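The Squeeze

1st January

I had meant to begin the year with the post about the soup I keep promising, and I will get to the soup, but what has been on my mind all through the holidays is the bench at Gurkwood and the afternoon Mamo squeezed a battery harder than any battery ought to be squeezed. A few of you heard a short and rather garbled version from me over the phone. This is the long one, so get yourself a cup of something.

For anyone new (hello, and welcome!), I rent a corner of the Gurkwood building in Skerkbridge, up the stairs and past the people who restore pianos, and in that corner I have two robot arms on a bench. I call the pair of them Mamo. They came secondhand, the grippers came separately, and the little controller that runs the grippers is an Emero, which I bought new after a long winter of not buying myself anything else. I used to fix televisions and stereos for a living, and what I have been trying to teach Mamo for the past year is the sort of thing I did with my own hands without thinking. Plugs, knobs, small screws, lids. Since the fall it has been remote controls: cover off, old batteries out, new ones in, cover back on.

People laugh when I say that one is hard. My sister laughed for a good while. But think about your own fingers the next time you do it. You push the battery back against the spring with one finger and let it drop with the other, and all the while your palm is keeping the remote from skating off across the table. You feel the spring give. Mamo doesn't feel much of anything. It has the motor current in each gripper, a camera at the wrist, and whatever numbers I have typed in to tell it when enough is enough.

Which brings me to the numbers.

The Emero controller has a setting for how hard the fingers may close, given as a percent of full strength. For batteries I keep it at 32. I got to that figure slowly, over a lot of evenings, starting low and creeping up until the fingers stopped slipping off the wrapper. At 32 they hold a battery firmly enough to tug it free of the spring and gently enough that I would let them close on my own thumb, and I have done so more than once, mainly to make a point to visitors. For stiff lids and pulling plugs I have a second setting, 85, and I would not put my thumb anywhere near that one.

The afternoon in question was a cold one, and I had been at it since lunch. The runs were going beautifully. I had the radio on low and was feeling quite pleased with myself, in the way you do shortly before something happens. I stopped to make tea, and since the kettle takes forever I thought I would use the time to restart the controller, which had been nagging me to do so after an update. It came back with its green light on and the same screen as always. I carried my tea over, set the next remote down, popped a fresh pair of batteries in the tray and pressed go.
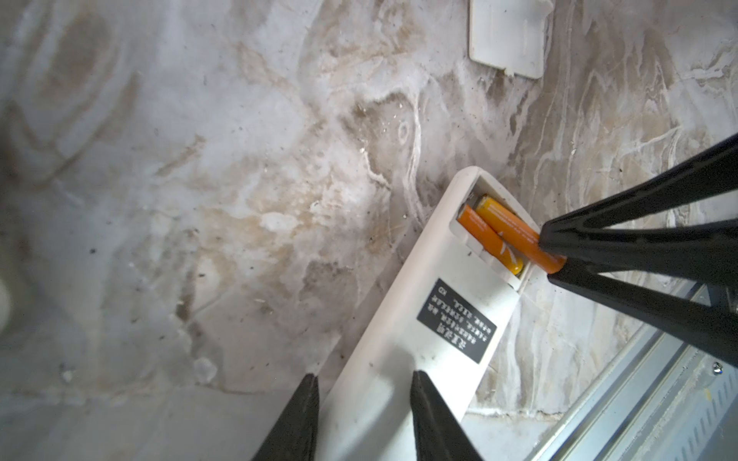

Vol. 4, No. 32

Getting one battery down into the compartment is the part Mamo has nearly mastered. The second is always the troublemaker, because its neighbor is already taking up the room, and it goes the other way around, and the fingers have to hold it by the end that is still sticking out over the rim. There is so little to grab. A good deal of my year has been spent on that one small handful of orange and yellow.

What I noticed first was the sound. At the right setting the gripper gives a little sigh as it closes and then goes quiet. This time it closed with a sort of grunt, and then it kept on humming, a note or two higher than I was used to. I remember looking at the radio. I remember thinking that the song had an odd bit in it. By the time I looked back at the bench the remote had started to creep and the battery was tilting up out of its slot like a seesaw, and I could see the wrapper beginning to wrinkle under the fingertips.

I would love to tell you that I hit the stop button straight away. I had a mug of hot tea in one hand and my reading glasses in the other, and the stop button was on the far side of the bench, where I had moved it that very morning to make room for the tray. So I did a silly sort of dance, put the mug down on top of a notebook (it is a brown notebook now, more or less), leaned across, and smacked it. Then I did a second silly thing, which was to stand there being relieved while the gripper went on holding.

My stop button stops the arms from moving. It does not open the fingers. That was a choice I made myself, way back, and for a sensible reason: if Mamo is holding something up in the air and everything lets go at once, down it comes. But with the button pressed, the arm stays where it is, and the gripper stays closed at whatever strength it was last given. Last given, in this case, was 85.

I had written myself a timer for this, too. If the stop is pressed and I do nothing further, the gripper power is cut after 90 seconds. I had always thought of that as short. I can tell you that it is a very long time to stand beside a battery that is being pinched by the end, not wanting to reach in, not quite daring to pull the plug in case the fingers did something worse on the way down. I moved back to the door. I turned the radio off, for some reason. I watched the clock on the wall, and when the power cut out there was a small click and the fingers went slack.

Nothing caught fire. I want to say that early for the sake of certain family members who are reading with a hand over their mouth. I waited a good bit longer, then put on my goggles and thick gloves and went in with the long wooden tongs from the kitchen drawer at home, and carried the battery outside in a metal cookie tin half full of sand. It had a dent near one end and a tear in the wrapper where the fingertip had been, and bare metal showed through the tear. It never got warm that I could tell. The tin sat on the back steps overnight, and the next morning I took it to the recycling center and told the man at the counter exactly what had been done to it, and he put it in a separate bucket without so much as raising an eyebrow.

They were ordinary household batteries, the kind you buy in the grocery store, and I know those are forgiving. But I had been planning to move on to rechargeable packs after the holidays, the flat soft ones that come out of old phones. Had it been one of those, I would be writing you quite a different post. I lay awake over that one.

So, what went wrong. I spent the next two evenings with the logs, and I finally found it at line 3492, after reading past it at least twice. When the controller restarted, it loaded its settings file as it should, found one entry it didn't recognize (a name had changed in the update, just one word), and threw out that whole block and used what it had saved as the last good one. The last good one was from the week I was pulling plugs. It even said so, in a perfectly polite little message, in the same gray type as all the other messages, and then it put its green light on.

I don't put this down to Emero, or not much of it. I would have liked the light to be some other color. But the change was in the notes that came with the update, and I hadn't read them, and my own program asked for "grip" without ever asking how strong the grip was going to be. I had checked that number so carefully back when I chose it that I never thought to check it again.

I have made some changes, and I will list them out for those of you with arms of your own, since a few of you have written to say that you copied my bench.

The program now reads the strength back from the controller before every single close, and if it doesn't match what the job calls for, Mamo won't budge. It also puts the number up on the screen in figures as tall as my hand. I have set a hard ceiling for anything to do with batteries, so even a typing mistake of mine can't get past it. The first close after any restart is done on a block of soft foam, and I look at the dent it leaves before I put anything else there.

The stop button gave me more trouble. I went back and forth, and what I settled on is that pressing it now drops the grip to the gentlest hold straight away, just enough to keep a light thing from falling, and a second press opens the fingers altogether. The timer is still there behind it, but a good deal shorter. And the button itself is screwed down to the bench at my left hand, with real screws, so that I can't go moving it around to make room for trays.

The tin of sand lives under the bench now. So do the tongs, and I had to buy a new pair for the kitchen, and they aren't nearly as nice as the old ones.

I still haven't run the battery job again from start to finish. I've done covers, and a little practice with a wooden dowel cut to size, and it all looks fine, and every time the gripper closes I find I have stopped breathing. I expect that will wear off. The phone packs are back on the high shelf, and they can stay there until spring at the very least.

The soup next time, I promise. It's the barley one, and if you want to be ready for it, start saving your parmesan rinds.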